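**A walk on the Skarngate promenade, in far too many posts**

**1/** Okay so I finally did the whole Skarngate promenade end to end this morning and I have thoughts. Too many for one post. Settle in or mute me, I won't be hurt.

**2/** I moved to this side of town back in September and in all that time I'd only ever done the bit between the bus stop and the bakery. Everybody at work kept going on about the far end and I kept saying "yeah, this weekend!" and then it would be raining or I'd be in bed.

**3/** Today I got up early, put on the ugly shoes, and took the 7 bus. If you're coming from the Drandus side you want the 7 and then you stay on past the old ferry office. Do not get off when everybody else gets off. They're all going to the market.

**4/** Also, bring your own coffee. The kiosk at the near end had a sign up saying back at 10 and I was there well before that, staring at the shutter like it owed me money.

**5/** The paving! I know, I know, who posts about paving. But it's these big square dark gray tiles, just a huge grid of them, and once you've been walking on them a while you notice they aren't all the same gray. Some are a little darker, some a little lighter, so you get this very faint checkerboard going on under your feet.

**6/** I asked at the library once whether that was on purpose and the woman at the desk pulled out a pamphlet from when they redid the whole thing. Nothing about the color. A LOT about drainage. I read all of it standing up.

**7/** What I can tell you is that it's really nice to walk on. No wobbly ones that I found, and I am a person who finds the wobbly ones. My old street in Rovidico had a loose slab outside number 211 that got me every single time it rained, right up the pant leg.

**8/** It's wide, too. Way wider than I remembered. You could walk next to two friends and a stroller and still leave room for somebody on a bike to be annoyed at you.

**9/** Somebody already replied asking if it's okay for wheels. I'd say yes for the main stretch, it's flat the whole way. The ramp at the near end is steeper than I'd like, so if you're pushing anything heavy go in by the parking lot instead and skip the ramp completely.

**10/** Things I passed in the first half, in no order: a man doing very slow stretches against a lamppost, a dog in a sweater, the same dog again but going the other way, and a teenager eating a whole baguette. Good for all of them.

**11/** The dog in the sweater would not say hi to me. I crouched down and everything. I'm choosing to blame the sweater.

**12/** About halfway there's a row of benches and I did sit down, I'm not made of iron. The benches have little metal numbers on the back. Mine was 103. I have no idea where 1 is, and now of course I need to find it, so that's a whole other morning gone.

**13/** Past the benches it gets really quiet. You lose the road noise and you mostly hear your own shoes. There's lawn along one side from here on, with a low concrete ledge between you and the grass, and then shrubs and low trees behind it, nice and dark and thick.

**14/** The ledge is a pretty good sitting height if you're short like me. I ate half a sandwich on it. Egg. The other half went back in the bag because I had a feeling I was about to have company and I did not want to share.

**15/** The feeling was correct. BIRDS.

**16/** I want to be clear that I'm not a bird person. I know pigeon, I know seagull, and I know "big one." My sister gave me the Shen pocket bird guide for my birthday and it has been holding up one end of my spice shelf ever since.

**17/** So please, somebody who knows, tell me what I'm dealing with. Duck? Goose? It's white and round and it holds its neck up very straight, like it's waiting to be seated at a restaurant. It had two pals farther back, one white and one that's white and gray and was all hunkered down on the tiles.
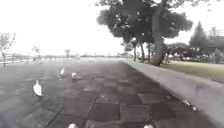
## okay, part two, because I hit the posting limit and had to go make lunch

**18/** Back! Soup, if you were wondering. Tomato, from a can, with the other half of the egg sandwich. I carried that thing all the way home in my coat pocket and it had become a different shape.

**19/** To everybody asking: no, I did not feed them. Please don't feed them bread, I've been told off about this before by a stranger and she was right. If you really must, people in the replies are saying oats or peas. I don't carry peas around with me but maybe I'm about to become someone who does.

**20/** The votes so far are running duck, duck, goose, which I swear I'm not making up, and one person who says "that's a farm duck, it lives better than you do." Fair enough!

**21/** I'm a fan of the low one, personally. Big fan. That's exactly how I look on the couch after work.

**22/** Right, the rest of the walk. I gave the birds plenty of room and kept to the other side (easy when it's that wide) and carried on to the very end. It took me longer than it should have since I kept turning around to see if they were doing anything.

**23/** At the end there's a railing, a trash can, and a map of the promenade that shows you the promenade you just walked down. I studied it anyway. I was very pleased to find out where I was.

**24/** Then you have to walk all the way back, which I had somehow not planned for. There's no bus at that end. If you've got bad knees, turn around at the benches and feel fine about it — you'll have had most of the good part.

**25/** By the time I got back to the kiosk it was open and I had a hot chocolate and a cheese roll. The roll was a little stale. The hot chocolate came with a spoon standing up in it. I'd go back for the spoon.

**26/** Stuff I wish I'd brought: gloves, a hat that covers my ears, a second sandwich. Stuff I brought and didn't need: an umbrella, a paperback, and a second, smaller umbrella.

**27/** Someone asked if there are restrooms. There's one by the parking lot and it was locked. So, plan ahead, or buy something at the kiosk and look sad.

**28/** Next time I want to start from the far end and do it backward. You can get dropped off by the boatyard, supposedly, and then it's just the one direction and you finish at the hot chocolate. Why did I not do this today?

**29/** I also took the bird book out from under the spice shelf. The paprika has fallen over. The ducks are on a lot of pages and they're mostly brown, so I'm not any further along, but I did learn what a coot is.

**30/** Okay that's it, my feet hurt. If you live near Skarngate and you know those three, please tell me if they've got names. And if anybody has seen bench 1, my messages are open.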